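Workshop Tips: Bench Sorting with the Jistholm Planning Service

Jistholm offers a subscription in which a bench layout is tested in simulation before any equipment is delivered. Members are advised to submit bench measurements first and a parts list second.

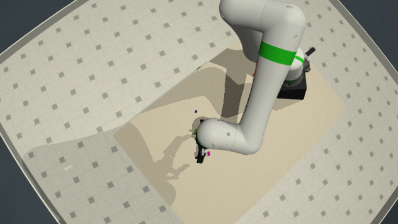

Small parts should be kept well within reach of the arm and away from its base. The basic plan covers 18 layouts a year, and each may list up to 100 parts. Dark pieces are best planned for a pale bench top.

Leave space between pieces wherever the gripper must close on one alone.
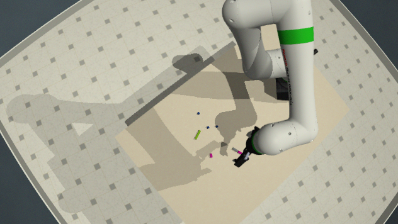 Bassey writes that the parts list took longer to prepare than the layout, and asks whether lists from January may be reused. They may, if the bench is unchanged.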